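Search this site Go

Skanstead Shared Workshop
Build Your Own Arm, Session 4 handout: Grippers and grip force

Hi again everyone! These are my notes from the evening, tidied up a bit (only a bit), plus the stuff I rushed through when we ran out of time. If you missed session 2 on wiring the servos, read that handout first or the numbers below won't mean much.

1. Check your zero before anything else

I know, I go on about it. Power the arm up with the fingers off, send it home, then bolt the fingers on in the closed position. If you bolt them on first you'll be chasing an offset all night, and I've done that more times than I'd like to admit. The Aerts controller boards we're using read finger position from 0 to 1000, with 0 fully closed. Write your own open and closed values on a bit of masking tape and stick it to the base.

2. Close slowly

Start with a closing speed of 200 in the config file. It looks painfully slow and you'll be itching to crank it up, but leave it there until the arm can grab the same thing over and over without shoving it across the table. Most of the "bad aim" people showed me at Trarnville in July was really one finger arriving before the other. The first finger pushes, the object slides, the second finger closes on air.

3. Watch the current

The motor current jumps when the fingers meet something solid. That jump is your touch sensor, and it's free! Log it for an empty close first so you know what friction looks like on your own build, then log it again with something between the fingers. Set your stop threshold between the two.

4. What to practise on

Drink cans are my favourite. They're all much the same shape, they dent if you've overdone the force, and everybody has a few in the recycling. An open one behaves differently from a sealed one, so go gently.

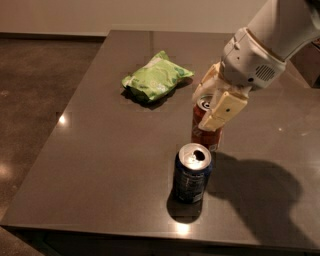 Come in level with the middle of the can, get both fingers past its widest point, and only then start closing. If you begin closing on the approach you'll tip it. Keep the lift as a separate step in your code too, with a short pause after the stop threshold trips, or you'll be lifting on a half-made grip.

Shiny surfaces can confuse the camera if you're using one, so try moving your lamp before you start rewriting the detection code (guess who did it the other way round).

5. For next time

Bring your current logs, even the ugly ones. Finger pad templates are in the Gekodville folder on the workshop computer, and please rename your copy before you edit it!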